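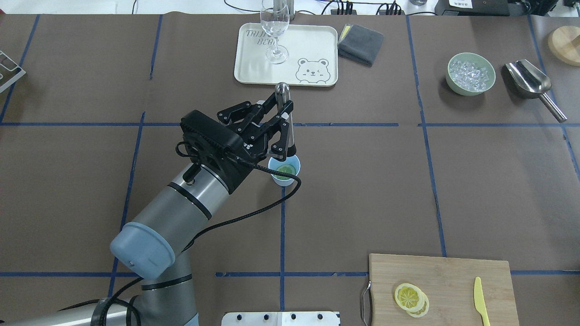
4 min read

Pre-run software checklist, two-arm drinks cell
Grurkstead lab, bench 3
Checked by Karim Nassar, Dec 7, 2019

Go through the items in order before enabling autonomous mode. Mark each one OK, FIX or HOLD and write a comment if it is anything other than a plain OK. A HOLD stops the session until it is cleared.

Section A: Controller and configuration

A1. Controller build matches the release tag on both arms. OK.

A2. Joint and speed limits loaded from the shared file. FIX. The left arm was still reading a local copy from April. Deleted the copy and pointed both arms at the shared file.

A3. Watchdog timeout set to 49 ms on both arms. OK.

A4. Emergency stop on each teach pendant tested, one at a time, with the arms powered and holding still. OK. Test both pendants even if only one arm will move.

A5. Software stop from the Provside console halts both arms. OK. The console shows the stop state late on the second arm — the arm itself stops when it should. Ticket filed.

Section B: Perception

B1. Wrist and fixed camera calibration within limits. OK on all.

B2. Table grid registered to the blue tape. OK. Redo this whenever the brown paper is replaced. The tape moves with the paper and the old transform will look almost right.

B3. Clear items detected. HOLD, then cleared. The depth image had a hole where the bowl of the champagne flute should have been, and the planner treated the space over the tray as free. Cormier now adds a fixed keep-out volume over the tray whenever a clear item is listed in the task file. Reran the check with the volume on and it passed.

B4. Ice bowl segmented as one object. OK. With the older model the ice came back as 17 separate objects. If you see that, you have loaded the wrong weights.

B5. Thin tools held in the gripper are attached to the collision model. FIX. The bar tool was attached with its length measured from the wrist instead of the fingertips, so the lower end sat inside the cup wall in the model. Corrected the offset in the tool file.

Section C: Planning

C1. Arm-to-arm collision checking enabled. OK. Confirm it in the Gilluseck log, where it prints once at startup. The check box in the viewer only changes what is drawn.

C2. Wrist cable included in the collision model. FIX. The loop was modeled too tight to the forearm. Padding raised to 11 cm for now.

C3. Shared middle zone locked to one arm at a time. OK. Tried requesting the zone from both arms at once and the second request waited.
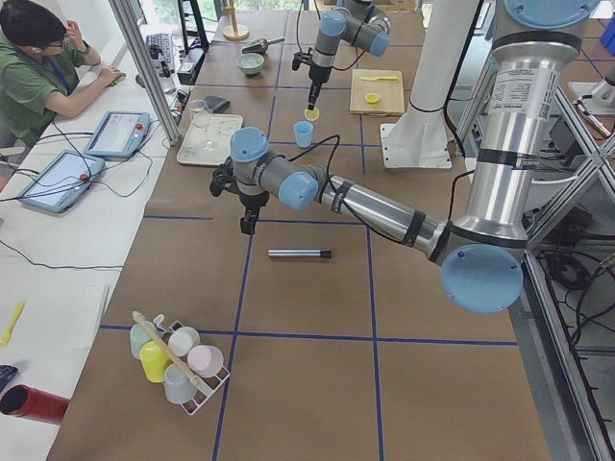
Page last changed: Dec 7, 2019, 16:40

C4. Objects on the table match the planner's object list. FIX. The marker pen on the brown paper was missing from the list, and both yellow cup lids were entered at the wrong height. Pen added, lids corrected.

C5. Rack model covers the cups and anything lying across them. FIX. The rack box ended at the cup rims and left out the long stick on top. Box made taller.

Section D: Operator

D1. Operator at the desk with both pendants on it. OK.

D2. Pendant cables free to move. OK, but they snake across the desk. Separate them before the next session.

D3. Logging started before the first motion. OK.

Result: cleared for reduced speed only. Full speed waits on the A5 ticket and a proper measurement for C2.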